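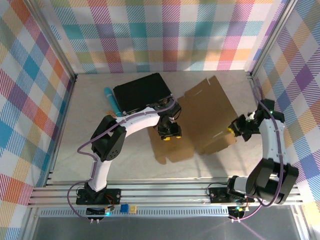 Maltus is motion planning and control software for cells with two robot arms that share one work area. It takes a single task description and produces timed paths for both arms, checked against each other and against the fixed parts of the cell. A typical station has both arms bolted to one front rail, with a flattened cardboard box blank on the floor between them and both grippers reaching in over it. Neither arm can be planned on its own in a layout like this, as the upper link of the left arm crosses much of the space the right arm may need. Maltus treats the pair as one system and plans them together.

Planning

The planner works from a model of the cell that you build once in the Trurnetti editor. Arms, rails, walls and cable allowances are entered as simple shapes. Cable allowances matter more than most users expect – a loop clipped along the links needs room at the elbow, and the planner will keep that room free if the loop is in the model. Loose objects on the floor can be added by hand or taken from the perception module.

Paths are returned with joint limits and speed limits already applied. If no path is found, the planner reports which pair of shapes blocked it and at which step.

Perception

The perception module finds flat parts and reports their outline, position and rotation. It was written for cardboard blanks, sheet parts and trays. Flaps and tabs are reported as separate regions, so a grasp can be tied to one flap and will follow it when the blank is placed at a different angle. Patterned backgrounds are supported, but run the background capture again after any change to the walls or floor covering.

Control

The Tang controller runs both arms from one clock. Gripper commands are part of the same timeline as joint motion. Either arm can be paused at a marked wait point while the other finishes its move. An unplanned stop on one arm stops both.

Logging

Every run is saved with joint positions, gripper state and planner messages. Logs open in the Trurnetti editor and can be played back over the cell model at any speed. Export to CSV is included.

Requirements

Arms: 2, with position control over a supported driver
Network ports: 2, one per arm
Camera: fixed, with a clear view of the work area
Operating system: 64-bit Linux
Disk space: 968 MB for the full install, logs not included

Licensing

One license covers one cell and includes 2 editor seats. Updates are free for the first year. The offline simulator does not need a license and can be installed on any number of machines.

Maltus is developed and supported in Bulisberg. The next release is planned for July and will add path editing inside the playback view. Cell models made with the current version will open without conversion.

Page last updated: Mar 6, 2018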